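Cell notebook, Pretum bench - January, started 7:40

Gripper cable again. Connector backed out a bit at the wrist end overnight, arm threw a comms fault at cycle 1,267 and just sat there. Reseated, turned the collar by hand till it stopped. Loop feels too long to me but if I shorten it joint 6 runs out of slack on the far side - left it alone, moved the tie up the wrist instead.

Fingers: pads wiped w/ alcohol, left one has a nick. Spares are in the Staniforth drawer, only 2 left, somebody order more pls.

Then re-taught bin drop and the pick heights. Table props back out for the checks. 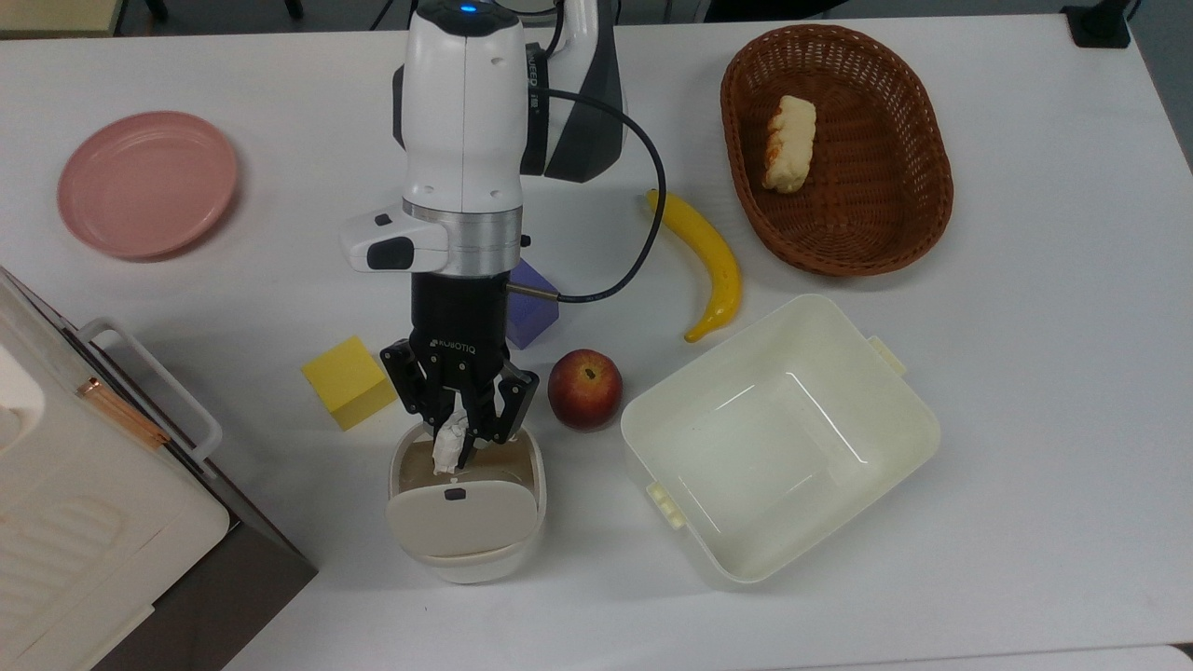 Tissue and panda, checking Z on both.
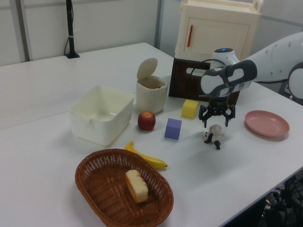 Z was 18 mm high on the old bin drop, dont know how long it's been like that. Probably since the Jiltik mount got swapped. New value saved in the Foveo config, old one commented out, NOT deleted. Soft stuff needs force way down, the default squashes it. Foam cubes fine on defualt.

Restarted the counter, got to 1,362 without a fault by around lunch. Not calling it fixed.

To do:
- torque check on flange bolts, didnt get to it
- strain relief for that connector, printed clip maybe?
- swap nicked pad
- leave the collar alone unless it faults, then write down the cycle no. here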